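Horror Shorts Restoration and Touring Program
Progress report to the Gridholm Fund, 3 Feb 2025

Summary
The program covers the cataloging, scanning and touring of low-budget horror films shot on videotape and held in the Jastcombe collection. Work is on schedule except for sound repair, which is four weeks behind.

Cataloging
The collection holds 1292 tapes. Of these, 1003 have been inspected and entered in the database with running time, format and condition. The rest are mostly duplicate rental copies and will be checked against the master list before any are set aside. Two boxes had been labeled with working titles only and were matched to finished films by their end credits.

Scanning
73 titles have been transferred at full resolution. Tapes with mold were cleaned by the outside lab before transfer – this cost is within the original budget line. Tracking errors that belong to the original edit have been left in. Dropouts caused by later wear have been corrected where a second copy exists.

Sound repair
The delay comes from the feature Pyo, which survives in two cuts with different music. Rights to the longer cut were cleared in November. Dialog in the cellar sequence is still hard to follow, and a new pass is under way.

Touring
The first package ran at Dreststead over two nights, with 13 shorts and one feature. The second night sold out. Audience forms asked for shorter introductions and for captions on all titles. Captions will be added to the next package.
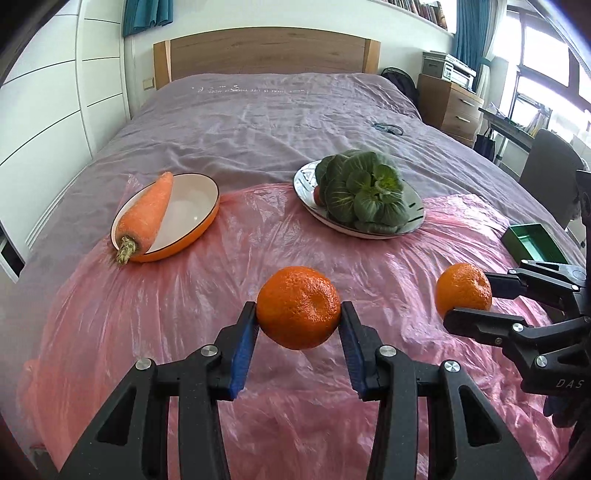
Next period
Finish inspection of the remaining tapes. Deliver the repaired sound for Pyo. Confirm two further venues and send draft program notes to the fund for comment. No change to the total grant is requested, but we ask to move the unspent travel money to captioning.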